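12 avril - Cahier d'atelier, liants et enrobés

Reprise des essais de fluage sur le mastic de pontage Cavimura, lot 17. Les éprouvettes coulées par Oliwia étaient à démouler en début de matinée. Deux présentent un retrait en tête, côté évent. Écartées, mais conservées dans le bac du bas, étiquetées R.

Fondoir : la consigne dérive toujours. Le thermocouple de cuve et la sonde à main ne s'accordent pas, l'écart grandit quand l'agitateur est à l'arrêt. Colleen pense à un dépôt sur le doigt de gant. À nettoyer avant la prochaine coulée, ne pas surchauffer pour compenser (on a déjà perdu un lot de cette façon, le polymère ne revient pas).

Essai d'adhérence sur supports sciés. Trois états de surface : brossé, brossé et soufflé, brossé puis primaire Friesen. Le primaire a séché 15 minutes, conditions du local. Ruptures :
- brossé seul : adhésive, nette, interface poussiéreuse sur presque toute la section ;
- brossé et soufflé : mixte, les lambeaux restent côté granulat calcaire ;
- primaire : cohésive dans le mastic, sauf une éprouvette, rupture dans le support.
Rien de surprenant. Le soufflage compte plus que ce que laissait entendre la note de Rozália, qui portait sur un support moins fin. À reprendre avec l'autre carrière avant d'écrire quoi que ce soit.

Pénétrabilité au cône : valeurs resserrées, sauf la dernière, prise trop près du bord de la boîte. Je la laisse au tableau, barrée.

Fluage incliné : plaques passées à l'étuve pour 12 heures. Repère tracé au crayon gras sur le bord bas, penser à photographier avant de sortir les plaques du support, la bavure bouge à la manipulation.

Discussion avec Brayden sur la largeur de bande. Il tient à une bande large pour Hesgate, avec gravillonnage fin à chaud. Mon objection reste la même : au-delà d'une certaine largeur on gagne peu en étanchéité et on perd en adhérence pneumatique par temps humide, surtout dans l'axe des deux-roues. Compromis retenu : gabarit étroit au sabot, passage unique, gravillon 80 % de couverture environ. À vérifier au tamis, pas à l'œil.

Pour le compte rendu, distinguer le pontage longitudinal (fissure de joint, tracé continu) des reprises en plaque, qui relèvent d'un autre mode de dégradation. Les deux figurent encore sous le même code dans la grille de relevé de Manon.

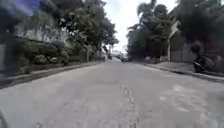
Fig. 1 - Pontage longitudinal sur chaussée ancienne, zone reprise à droite du joint.

Reste à faire : nettoyage du doigt de gant, recommander des moules silicone chez Gemness, séparer les codes dans la grille. La campagne de juillet dépend du créneau de l'étuve, à réserver avec Oliwia. Clé de l'armoire à primaires remise au crochet.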